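Tamuno House Furniture Reuse Project
Progress report to the Hellden Fund, Jul 3, 2024
Prepared by Nghĩa Doãn, Project Coordinator

This report covers work completed since March under the second stage of the grant. In that time the project received 76 pieces of donated furniture, of which 13 were judged beyond repair and sent for recycling. The remaining pieces have been cleaned, assessed and entered in the stock register.

Side tables and lamps have taken more labour than was budgeted. Several of the marble-topped tables have wooden rims with scuffs and worn finish, and each rim is now checked for open joints before it is approved for a household. Stone tops are wiped with a neutral cleaner only. Glass parts are handled separately and wrapped before transport — a change made after two breakages in the first stage. 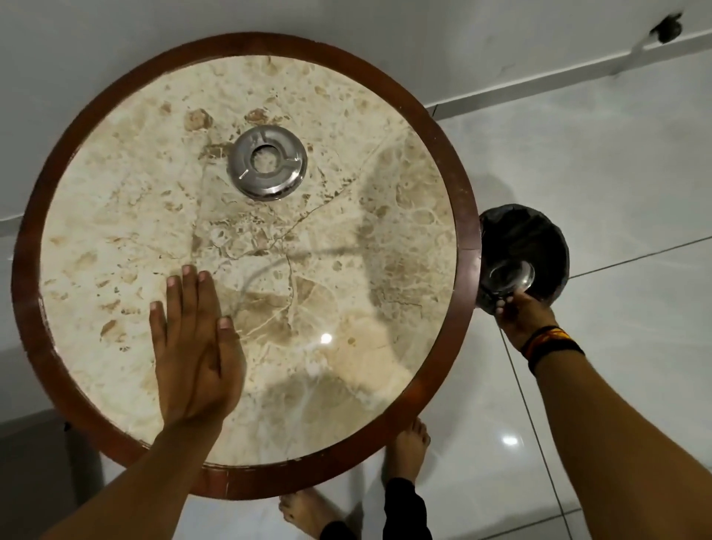 Will the marble tops be polished before the tables are delivered?
Polishing is outside the current budget, so the tops will be cleaned and left with their natural colour and any existing marks. Households are told of this when they choose a piece.

Deliveries to the Wunden Street units are on schedule. Furniture for 12 households has been set aside and labelled by room, and the first loads will leave once the lift at the building has been serviced. The storage room remains crowded, and larger items such as wardrobes are being accepted by arrangement only.

Spending is within the approved amount, apart from a small overrun on wrapping materials. We ask that the Fund allow this to be met from the unspent transport allocation. A revised budget is attached for your approval.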